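I drank my eight glasses of water a day for most of my adult life, and I'd like some of those hours in the restroom back. The rule is everywhere. My doctor's waiting room had a poster of it. My mother-in-law had it on a fridge magnet!

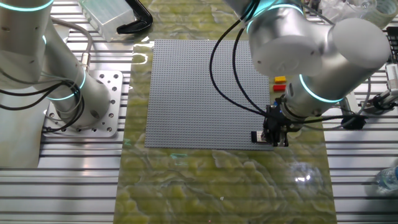

Grimshaw Walking Club – Members' Corner

Now, I'm 62 and I'm no scientist, but it never sat right with me that a big guy who roofs houses in April and a small woman who works at a desk should need the same number of glasses. And what size glass? The ones in my kitchen go from a jelly jar to a thing you could keep a goldfish in.

The part that gets left out is that food has water in it. Soup, oranges, cucumbers, even bread has a little. Coffee counts too, whatever your aunt told you (yes, it makes you go, but you still come out ahead). And we come with a pretty good gauge already built in – it's called being thirsty.

Gumaro Mendoza and I have argued over this on nearly every walk since spring. He carries a giant bottle and sips on a timer, and he swears his skin looks better for it. Fine! It's his skin. But I don't think a healthy person on a five-mile stroll needs an alarm to tell them to drink.

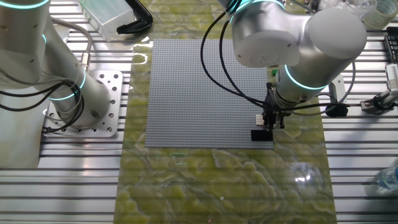 I do make exceptions. Hot days, hard climbs, a stomach bug, kidney stones in your past – drink more, and listen to your doctor before you listen to me. Older folks can lose some of their sense of thirst as well, so I keep a glass by the sink and have one when I pass. I don't keep score anymore, and I sleep through the night a lot more often than I used to.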